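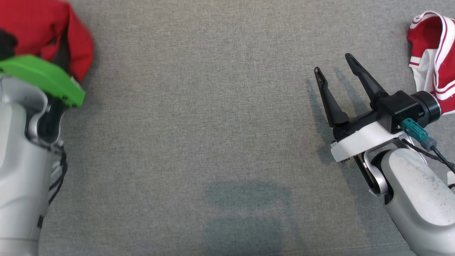 Ticket 1959: Presale codes rejected at checkout, Unik tour, Brarnville date
Queue: Box office support
Opened by: Neema Mwakyusa
Assigned to: Kheri Mwaipopo
Status: Closed
Priority: High

Neema Mwakyusa, 10:04 am
Fan club presale for Unik at Kaijage Hall opened at 10:00. People are getting "This code is not valid for this event" when they go to pay. They can pick seats fine. The message only comes up on the payment page. We sent out 4,000 codes and the inbox is filling up.

Kheri Mwaipopo, 10:09 am
Looking now. Please send me two or three of the codes that failed, and tell me if they were typed in or pasted from the email.

Neema Mwakyusa, 10:13 am
Sent by direct message. One person typed it, the other two pasted. Same error for all three.

Kheri Mwaipopo, 10:21 am
All three codes are in Protar and marked unused, so the upload worked. I tried one on the test page and it went through. Then I tried it on the live page with a floor ticket and it also went through. What seats were these people buying?

Neema Mwakyusa, 10:24 am
Balcony. All three.

Kheri Mwaipopo, 10:32 am
Balcony fails for me too. The code list is attached to price level 1 (floor and lower side seats). Balcony is price level 2 and has no list attached. The seat map shows both levels as open for presale, which is why people can get as far as payment.

Victor Mrema, 10:35 am
Level 2 was added last week after the band's management released the balcony. I built it by copying the general sale setup. I didn't know the code list had to be attached again.

Kheri Mwaipopo, 10:38 am
It doesn't carry over on a copy. Attaching it now. The hall page will need a refresh afterward.

Kheri Mwaipopo, 10:44 am
Done. Balcony test order went through and I have voided it. Neema, please ask one of the three to try again. They should start from the link in the email, as an old cart will keep the old rule until it expires.

Neema Mwakyusa, 10:52 am
One of them got through with two balcony seats. Posting a note on the band's fan page and replying to the others with the same steps.

Mostafa Abdelaziz, 11:30 am
Management is asking how many orders were hit. Can we get a number?

Kheri Mwaipopo, 11:47 am
The log has 659 rejected attempts on level 2 between 10:00 and 10:44. That counts attempts, so a person who tried five times is in there five times. I can't get a count of people from this log.

Mostafa Abdelaziz, 11:55 am
OK, will pass that on. They have agreed to keep the presale open until midnight. Please move the end time from 6:00 pm.

Kheri Mwaipopo, 12:03 pm
End time changed on both levels. General sale is unchanged.

Neema Mwakyusa, 2:16 pm
No new complaints with this error since noon. There are a few about the booking fee, which I have put in a separate ticket for Tumaini Biwott.

Kheri Mwaipopo, 2:20 pm
Closing. Victor will check the code list on the other May dates before their presales open.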